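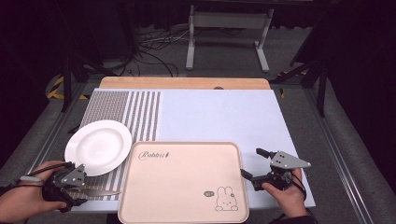 4. Naming variation at the table

4.1 Overview of the responses

The final data set contains 2574 naming responses from speakers in Skevia and Jestberg, collected with the word list described in Section 3. The two towns are a short train ride apart and share a regional newspaper, a school district and a hospital. We expected their kitchen vocabularies to look much the same. For cooking pots they do. For the things that carry, hold and serve food, they differ more than any pair of neighboring towns in the earlier survey by Zapata and Urrutia [7], and the differences run along lines we found delightful to trace.

The word list had 16 target objects, chosen so that each had at least two everyday names already on record in the Jendine archive of kitchen interviews. Speakers heard a short spoken description of what each object is used for and gave the word they would use at home. They could then add any other word they knew. We refer to the first answer as the home word and to all later answers as known words. Most of this section deals with home words. Known words return in 4.4, where they help to explain a puzzle about younger speakers.

Agreement was highest for fork, spoon and kettle. It was lowest for tray, for the shallow dish used to bring cooked vegetables to the table, and for the small plate that sits beside a dinner plate. These three objects have something in common – each is defined by what it is doing at the moment, and each can be put to a different job in the next minute. A fork stays a fork wherever it is. The side plate becomes a saucer, a lid or a spoon rest, and speakers knew it. Several answered with a question ("Is there anything on it?") before they gave a word at all.

4.2 Tray, board, server

Tray is the richest item in the list, and it deserves some space. In Jestberg the home word was nearly always tray. In Skevia, tray competed with board, server and carrier, and the choice among them was far from random.

Board was used by speakers who had grown up with flat wooden carriers and had kept the word when the material changed. Many of them extended it freely to plastic and metal. One retired baker used board for a tin tray with a rim and handles, then laughed and said that her mother would have done the same. In the Jendine interviews, board already covers objects that are clearly not made of wood, so the shift is not a recent one. Owen [5] reports a similar spread of slate among former quarry families, where the word outlived the stone by a generation or more.

Server behaves differently. It was limited to objects that go to the table and stay there through the meal. A thing used to bring coffee cups into the next room and then taken away again was a tray even for the most faithful server speakers. Duration is rarely discussed in work on object names, and we were thrilled to find it marked so cleanly in ordinary kitchen talk. Alarcón [1] argued on the basis of a much smaller sample that duration matters for the names of cloths and covers. Our results extend her point to solid objects.

The rim also matters. Speakers who had both board and tray in their active vocabulary tended to reserve tray for things with a raised edge (Figure 3), and they defended the distinction with energy. "If it can roll off, it's a board," one speaker told us, and others gave close versions of the same rule. The rule has exceptions, including the baker's tin tray mentioned above, yet it predicted the home word better than material, size or color did. Corners, whether square or rounded, made no difference that we could detect.
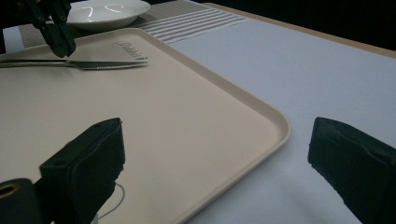

Figure 3. Table knife lying across a beige tray with rounded corners and a slightly raised rim.

Two speakers from the same Skevia household disagreed sharply on the rim rule. The husband, who had moved from Jestberg as an adult, used tray for everything. His wife corrected him throughout the interview, and he accepted some of the corrections. We kept both sets of answers as first given. The exchange is worth reading in full, and the transcript will be deposited with the rest of the material.

4.3 Knives and the question of teeth

Knife names vary in a different way. Almost everyone used knife as the head word, and the variation sits in front of it: table knife, dinner knife, eating knife, plain knife, meat knife, tooth knife. The last of these was new to us. It was offered only in Skevia, mainly by speakers over retirement age, for any knife with a serrated edge that is set out for a meal. It does not extend to bread knives, which also have teeth and are much larger. When asked why, speakers pointed to the place where the knife is used. A tooth knife belongs beside a plate, and a bread knife belongs beside a loaf.

That answer fits well with what Urrutia calls the home position of an object, meaning the place where a speaker imagines it when no other place is named. Home position explains a surprising amount of our data. Speakers whose families kept butter knives in the same drawer as all other knives rarely had a separate word for them. Those whose families kept them with the butter dish nearly always did. The drawer, in other words, leaves a mark on the vocabulary! We had not planned to ask about storage, and the first comments on it came up by chance during a Thursday evening session in Jestberg. After that we added a storage question to the closing part of the interview.

Plain knife deserves a short note. In Jestberg it means a table knife without serrations. In Skevia it means a table knife of any kind, as opposed to a kitchen knife. Speakers from the two towns can therefore talk past each other for quite a while before they notice, and several told stories about wedding preparations or church suppers where they had done just that. The older Ghanem word list gives only the Jestberg meaning. Its compilers worked mostly with families along the river and do not seem to have reached the upper part of Skevia, where our widest range of knife names was recorded.

4.4 Younger speakers

We had assumed that younger speakers would show less variation. Their home words do lean toward tray, table knife and side plate, the forms found in store catalogs and recipe sites. Their known words tell another story. Speakers under thirty gave nearly as many known words as their grandparents, and they often attached a person to each one: "Grandma says server," "my uncle's word is board." The older forms are alive for them as family words. They recognize them, imitate them and use them at particular tables with particular people.

Zúñiga [8] describes the same pattern in names for garden tools and suggests that such words may return to active use when speakers set up households of their own. Our sample includes a few speakers at exactly that stage. Two had gone back to server after years of not using it, and one connected the change with having taken over her grandmother's dishes. Three speakers are too few to support a claim, but they are a lovely starting point for a follow-up, and we hope to interview the same households again once their children are old enough to take part.

A related point concerns speed. We did not measure response times with laboratory precision, and the recordings were made in ordinary kitchens with refrigerators humming and dogs asking to go out. Even so, a rough pass through the audio shows that home words for fork and spoon usually followed within some 300 milliseconds of the end of the description, while home words for tray often took 1000 milliseconds or longer. Hesitation was greatest among speakers with the largest number of known words. Having more choices seems to cost a little time, as picture-naming studies would lead one to expect.

4.5 Limits of the comparison

The town comparison should be read with some care. Our Skevia speakers were older on average, and more of them had worked in food service. Former kitchen staff gave sharper and more detailed distinctions between serving pieces than other speakers did, and it is possible that part of the Skevia richness is really a trade vocabulary brought home. Removing these speakers weakens the contrast for the small side plate, where the two towns become hard to tell apart. It leaves the contrast for tray almost untouched.

The spoken descriptions may also have nudged speakers in one direction or another. The description for tray used the verb carry, which could have favored carrier as an answer. Carrier was in fact uncommon, and the speakers who gave it also used it later in free conversation, so we have kept these responses in the analysis. For the vegetable dish, the description mentioned the table, and we now think this was a mistake. It probably raised the share of server. A version of the list with a neutral wording is being tried out in Jestberg, and the early recordings already contain two names for the dish that do not appear anywhere in the Jendine archive.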